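Warehouse Tote and Tray Handlers, Gretano Storage
Posted September 2020

Gretano Storage is hiring tote and tray handlers for its Enstead site. The work is sorting, stacking and shelving plastic bins and trays for our kitchen supply customers. Full-time and part-time shifts are open. The season runs through December, and some positions will continue after that.

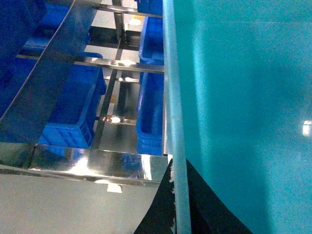 Steel racking in the storage area, Enstead.

What you will do:
Take trays and bins from the racks and check them for cracks, dirt and torn labels
Set aside anything that needs washing
Put empty trays back with their own size and color
Keep the aisle and the lower shelves clear
Record damaged stock on the shift sheet

The site handles up to 3,566 bins and trays per day at the busiest time of year. Most are light, but you will be on your feet for the whole shift.

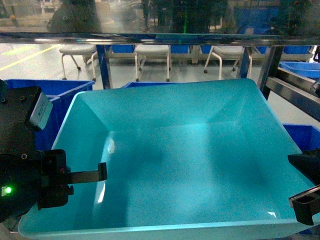
No experience is needed. You must be 18 or older, able to lift 40 pounds and able to read a packing list in English. Training is paid and takes two shifts. Gloves are supplied. Bring your own closed-toe work shoes.

Full-time pay is $599 per week. Part-time pay is $286 per week for two and a half shifts. Parking is free in the Dranari lot behind the building.

Apply in person at the front office, 141 Perić Road, Enstead, and bring photo ID. Please quote "tray handler" on your form.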